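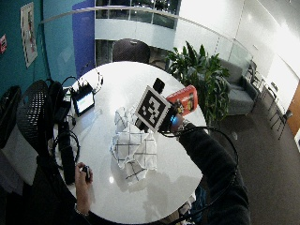 Round table, grid cloth heaped in the middle.

27/03/2022

Folding trials on the checked cloth, continued. Loan Diệp still thinks the black lines help, that you can line up the edges by eye and skip the corner matching. I have my doubts. The squares are large, and once the thing is in a heap the lines go every which way. I spent more time turning it over looking for a straight run than I ever did with the plain one from Etska.

Tried it three ways:
- shake out, lay flat, fold in half twice
- pull one corner out of the heap and work along the hem
- find a line near the middle and fold on that

Third one is Loan's. It gave a decent first fold and a bad second one, off by most of a square. She says I was pulling. Maybe. The hem on this cloth isn't parallel to the print anyway, so I don't see how following the print can ever give square corners. Quách claims the cloth is 128 cm on each side. I got 128 one way and a bit less the other, and would like someone else to measure it before we write that down.

The white tabletop is a nuisance. White cloth on a shiny white top, with glare down near the front, and I lose the edge every time it goes flat. Asked about the gray cover from the Birkent room. Was told it's "somewhere."

Also the table is too small for the full cloth with the tablet and all those cables on the left. Move them to a chair next time or stop pretending we're laying it flat.

Still to do: plain cloth again, same three ways, Loan folding and me watching.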